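课程中心 > 城市与日常生活 > 学生项目 > 结题报告 > 第4组

合住厨房里的食物是怎么被扔掉的
——Reken 与 Sutcliffe 两栋学生公寓的丢弃记录

指导教师：Mereana Waaka
状态：结题稿（格式还没全调完，参考文献部分见末尾）

摘要

合住公寓，共用厨房，共用冰箱。东西买回来，放进去，忘了，坏了，扔了。我们想知道扔掉的都是什么、在哪一步出的问题。参与者48人，分住在 Trostness 的2栋公寓，自己登记买进和丢弃。有效登记1,963条，其中丢弃359条，占18.3%。叶菜和剩饭剩菜最多，罐头干货几乎没有。访谈里说得最多的原因是“看不见”和“不知道是谁的”，说“买多了”的反而少一些。后面给了几条建议，都是不花钱或者花很少钱的。

关键词：食物浪费；合住；冰箱；登记法；叶菜

1 为什么做这个

最开始的题目是外卖包装。开题时 Waaka 老师说范围太大，而且前两届都有人做过，让我们换一个“自己每天都碰得到的”。当天晚上组里有人回去开冰箱，翻出来一袋已经化成水的菠菜，袋子上的名字写的是上学期就搬走的人。题目就这么定了。

家庭食物浪费的研究不少，多数以“户”为单位，默认一户有一个负责买菜的人，也默认大家吃同一顿饭。合住不一样。一个冰箱，好几个人各买各的，各吃各的，盐有四包，酱油三瓶，牛奶每人一盒。没有人知道冰箱里总共有什么。所以拿家庭的结论直接套过来不太合适，至少我们觉得要先看一看。

另外一点，学生的作息乱。考试周不做饭，周末聚餐，临时回家。计划做了也不一定执行的了。这部分我们原来想单独写一章，时间不够，并到讨论里去了。

研究问题就三个：
（1）扔掉的主要是哪几类？
（2）扔之前，东西放在哪里，放了多久？
（3）住的人自己觉得原因是什么，和登记出来的对不对得上？

2 两栋公寓的情况

Reken 比较老，离校区近，走路就到。一层一个大厨房，整层的人共用，冰箱是公家的大冰箱，分层，每层贴房间号。贴纸经常掉。垃圾间在楼下，得下楼，冬天大家不太愿意去，厨余会在厨房里多待一两天。

Sutcliffe 新一些，套间式，几个人一个小厨房，冰箱小，冷冻室尤其小。楼下就是 Vanness 超市，晚上会打折。这个超市后面会反复提到，因为它对 Sutcliffe 的人影响很大：下课顺路进去，看到黄标签就拿，拿回来再想怎么吃。

两栋的房租差一截，住的人也不太一样。Reken 低年级多，Sutcliffe 研究生多，还有几个是在实习的。这个差别我们没法控制，写在局限里。

厨房的格局也影响东西怎么放。台面长的厨房，东西喜欢堆在台面上，买回来先搁着，接个电话，回房间了，第二天早上还在那儿。台面短的厨房没地方搁，只能立刻塞冰箱，塞的时候又没地方，于是往里推，推到最里面的就基本看不见了。两种丢法。一种是在外面放坏的，一种是在里面放坏的。登记表里我们分了“台面”“冷藏”“冷冻”“柜子”“其他”五个位置，就是为了区分这个。
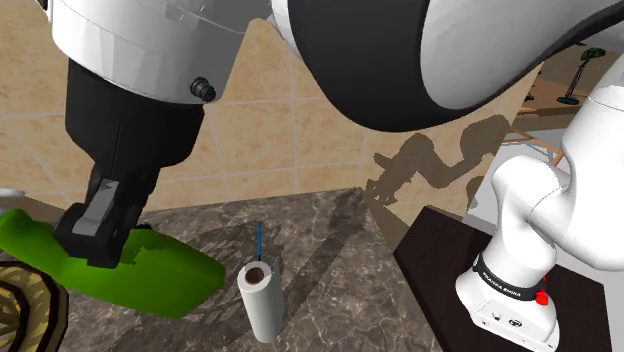 图1 厨房台面，左侧平放一件亮绿色扁长物

台面这一项，刚开始有人问：放在台面果盆里的算不算？算。挂在门把手上的袋子里的呢？算“其他”。放在窗台外面当冰箱用的呢？（真有人这么干，Reken，冬天，牛奶和黄油。）也算“其他”。

3 怎么做的

3.1 登记

用共享表格，手机上填。每条登记要填：日期、类别、名称、量（大概就行，按“整份/半份/一点”三档）、位置、买进还是丢弃、丢弃的话写原因。原因是选项加自由填写。选项有：坏了、过期、不想吃了、忘了、不知道是谁的、清理冰箱时一起扔的、其他。

买进和丢弃都要登。刚开始只打算登丢弃，试了几天发现没法算比例，于是加上买进。加上以后工作量大了很多，有人抱怨，也有人中途退出。最后留下来的48人是从头登到尾的，中间断登太久的整个剔掉，没有补录。

为什么不称重。讨论过。称重准，但是要每个厨房放一台秤，还要人愿意把烂菜拿去称。试了一次，没人愿意。改成三档。

登记期从开学后开始，到 March 结束。中间有一个短假，假期里回家的人暂停登记，留下来的继续。

3.2 厨房观察

每个厨房去看，由不住在那一层的组员去，进门前先在群里说一声。看的内容：冰箱满不满、有没有标签、最里面一排是什么、厨余桶在什么地方。只记文字，不翻别人东西。有一次标签掉在地上我们捡起来贴回去，贴错了，后来道歉了。

3.3 访谈

愿意聊的都聊了，在厨房里站着聊，边做饭边聊。没有录音，记要点，当天整理。提纲五个问题：最近一次扔的是什么；当时怎么想的；买的时候打算做什么；冰箱里现在有哪些是你的（先说，再开门看）；如果能改一样东西，改什么。

第四个问题后来成了全组最喜欢的一个问题。几乎没有人说得全。有个 Sutcliffe 的同学很自信报了一串，打开门，少说了一整只白菜。

3.4 数据处理

合并去重，类别统一（“青菜”“小白菜”“上海青”都归叶菜；“西葫芦”“黄瓜”归瓜类；“不知道是什么绿的”归无法辨认）。清洗以后有效登记1,963条，买进和丢弃都在里面。丢弃359条。比例是359除以1,963，18.3%。注意这个是条数的比例，和重量比例是两回事，也不能直接说“买的东西有18.3%被扔了”，因为分母里包含丢弃本身那些条。初稿里这里写错过，老师圈出来了。

4 结果

4.1 扔了什么

按条数从多到少：叶菜，剩饭剩菜，面包，瓜类和番茄，水果，奶制品，豆腐，肉，鸡蛋，调料，干货罐头。最后两类很少，调料基本都是搬家清理时扔的。

叶菜排第一不意外。Vanness 的叶菜只卖大袋，一个人一顿吃不完，第二顿勉强，第三顿已经蔫了。散装的也有，贵，而且放在店最里头。香菜、小葱这种更极端，买一把用两根，剩下的全程等死。

剩饭剩菜排第二，这个和我们预想的不一样，原来以为学生舍不得扔做好的。访谈里有人解释：做的时候特意多做，想着第二天带饭，第二天早上起晚了没带，晚上和别人出去吃了，第三天就不敢吃了。“不敢”这个词出现很多次。不知道还能不能吃，没有把握，扔掉最安全。

面包是 Sutcliffe 的问题，Reken 几乎没有。原因猜测是晚上打折，一买两条，冷冻室又小放不下。

豆腐单独列出来，因为登记的人特别爱写备注。“开了以后忘了换水”“以为还有一块，其实是上上周那块”“盒子鼓了”。

4.2 放在哪里

丢弃条目里，冷藏最多，台面其次，冷冻和柜子都少。冷藏里又以最下层抽屉和最里面一排为主。抽屉是不透明的那种，关上就等于没有。Reken 的大冰箱分层给房间，抽屉公用，公用的结果就是谁的都往里放，谁都不清。

台面上坏掉的主要是水果、土豆洋葱、面包。洋葱发芽了有人扔有人不扔，看人。

冷冻室丢弃少，但是我们怀疑只是还没到扔的时候。冷冻的东西是搬走那天一起扔的，登记期没覆盖到搬家季。所以冷冻这一项偏低，看的时候要小心。

4.3 放了多久

这个算得不太好。买进和丢弃能配上对的只是一部分，很多人登丢弃的时候名称和买进时写的不一样（买进写“小油菜”，丢弃写“菜”）。能配上的里面，叶菜通常一周之内就扔了，面包也是，奶制品和豆腐更久一些，调料按学期算。只给趋势，不给平均数，样本不支持。

4.4 为什么扔

选项里选得最多的是“坏了”。但“坏了”没什么信息量，等于没说，问卷设计的问题，下次要把这个选项拿掉，或者改成必须再选一个下级原因。看自由填写和访谈，归纳成下面几种：

看不见。放在后面、下面、抽屉里、别人的袋子后面。

不知道是谁的。没有标签，或者标签上的人搬走了。大家都不敢动，等到明显坏了才有人一边骂一边扔。这类集中在 Reken。

计划变了。临时聚餐、加班、考试、回家、单纯不想做饭。

包装太大。叶菜、面包、芹菜、酸奶。

不敢吃。对日期和气味没有把握。有人把“最佳食用期”当作“过了就有毒”，干货也照扔。也有相反的，长毛的果酱挖掉上面一层继续吃，这个我们不推荐。

打折。只在 Sutcliffe 明显。 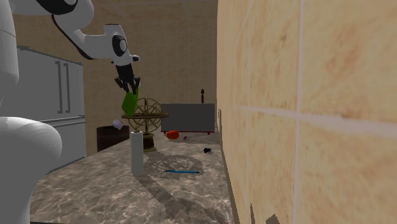 图2 厨房一侧，浅灰白色冰箱，前方偏右有一只深红棕色圆筒

4.5 两栋的差别

条数上差别不大，类型差别大。Reken 多的是“不知道是谁的”和公用抽屉，Sutcliffe 多的是打折面包和大袋叶菜。可以说 Reken 的问题出在冰箱里，Sutcliffe 的问题出在超市里。当然没这么绝对，两边都有例外，Sutcliffe 也有一个厨房长期放着一罐谁都不认的泡菜，访谈时每个人都提到它，没有人承认。

厨余桶的位置也有影响，观察里看出来的。桶如果就在冰箱旁边，清理冰箱会勤一些，顺手。桶在门口或者在楼下的，清理就拖，拖到一次性大扫除，大扫除那天登记条数猛增。表格里能看到几个尖峰，都是这种日子。这里有个矛盾：桶近，扔得勤，是不是反而扔得多？从条数看桶近的厨房没有更多，只是更分散。样本小，不敢下结论。

5 讨论

5.1 “买多了”这个说法

我们一开始的假设就是买多了。开题报告里也是这么写的。登记下来，买多当然有，但很多被扔的东西量并不大，半根黄瓜，一点香菜，一碗剩菜。它们被扔是因为从视线里消失了。这和家庭研究里强调的购物清单、购物频率不太一样。对一个人过日子的学生来说，列清单作用有限，清单管得了买，管不了买回来之后。

有个做法访谈里三个人不约而同提到：拍照。出门前给冰箱里面拍一张，在超市看。试过的人说有用，但坚持不下来，忘了拍。

5.2 共用的尴尬

合住的麻烦是礼貌。东西快坏了，不是我的，我吃了算偷，我扔了算多事，我说一声又怕人家觉得我在催。最后大家一起看着它坏。Reken 有一层搞了一个“随便吃”格子，放进去就是公共的，想吃就吃。登记显示那一层的“不知道是谁的”明显少。格子是住在那层的人自己弄的，一张纸，胶带贴着，跟公寓管理方没关系。我们觉得这个是整个项目里最值得写的东西，可惜只有一层在做，没法比。

格子也有问题。放进去的都是没人要的，半包不脆的饼干，过甜的酱。有人当垃圾中转站用。那层后来加了一句“自己还愿意吃的才放”，好一些。

5.3 不敢吃

这个牵涉到知识，也牵涉到信心。家里有人做饭的时候，能不能吃由爸妈判断，搬出来以后没人判断了。几位受访者说会打视频电话，把镜头对着一盒剩菜问家里。时差的原因不一定打得通，打不通就扔。

学校迎新有消防讲座、租房讲座，没有食物储存的。加一个十分钟的内容应该不难。讲清楚两种日期的区别，剩饭怎么放，哪些东西不用进冰箱。

5.4 超市这一头

大包装和晚间打折，学生改变不了，只能绕。绕的办法：几个人分一袋。Sutcliffe 有一个厨房四个人轮流买叶菜，一次一袋，平分，登记里那个厨房的叶菜丢弃很少。前提是关系好，而且口味接近，有一个人不吃芹菜就要重新商量。

我们给店里留过言，问能不能把散装菜挪到靠门的位置，没收到回复。

6 建议

给住的人：
- 每层或每个套间设一个公共格，放门上最显眼的地方，别放抽屉。
- 标签写名字加放入日期，只写房间号没用。
- 叶菜合买。
- 剩菜用透明盒子。不透明的冰淇淋盒是重灾区。

给公寓：
- Reken 的不透明抽屉可以直接抽掉，空出来当一层用。不花钱。
- 搬走的人退房时冰箱要清，写进退房检查单。
- 厨余桶放在厨房里面，离冰箱近一点。

给学校：
- 迎新加食物储存内容。

7 局限

自己登记，肯定有漏。有人承认半夜扔的不登。愿意参加这种项目的人本来就比较在意浪费，所以比例大概率偏低。没有称重，三档太粗，“一点”到底是多少每个人理解不同。两栋的人群不一样，差别不能全算在建筑和超市头上。登记这件事本身会改变行为，好几个人说“想到要登就懒得扔了，干脆吃掉”。这个效应我们没办法估计，也挺有意思，留给下一组。

类别归并由两个组员分别做，再对，对不上的讨论。“饺子”算剩菜还是冷冻食品吵了很久，最后按扔的时候在哪里算。

还有一个：登记表中期改过一次版，前后“原因”选项不完全一样，前一版没有“清理冰箱时一起扔的”。合并时把前一版里自由填写提到大扫除的手动改过去了，可能有改漏得。

8 过程记录（按要求附）

开题，换题，见第1节。

试登记，问题很多，类别一开始设了太多项，填的人烦，砍掉一半。

招募靠公寓群和门缝塞纸条。纸条效果好过群消息。招募时承诺结束后请吃火锅，食材由各厨房出剩余的，最后凑出来主要是土豆和三包一样的粉丝。

中期汇报，Waaka 老师的意见三条：分母说清楚；不要写“学生普遍缺乏节约意识”这种话，数据里没有；图表少一点，多写人怎么说的。第二条我们改了，第三条也改了，所以本报告把柱状图都拿掉了，放在附件表格里。

后期主要是清洗数据。最耗时间的一步，比登记期还累。表格公式被人误删过一次，从历史版本找回来。

分工：登记表维护和清洗两人，访谈两人，观察一人，写作全组，统稿一人。统稿的人就是现在凌晨还在改错字的人。

9 附：登记表字段（最终版）

编号 / 日期 / 公寓 / 厨房代号 / 买进或丢弃 / 类别 / 名称 / 量（整份、半份、一点） / 位置（台面、冷藏、冷冻、柜子、其他） / 原因 / 备注

备注栏摘几条，已征得本人同意：

“买的时候想做沙拉。从来没做过沙拉。”
“室友的，他让我扔的，算谁的？”
“第三次买香菜了，登记的时候才发现。”
“闻了，觉得可以，又闻了一次，觉得不行。”
“妈妈说能吃，我没敢。”

参考资料：课程阅读包第2、第5单元；前届外卖包装组报告（课程中心可查）；Reken 和 Sutcliffe 的住户手册，厨房使用部分。格式按老师给的模板再改一遍，改完重新上传。

致谢：所有登记到最后的人，还有把厨房借给我们站着聊天的各层住户。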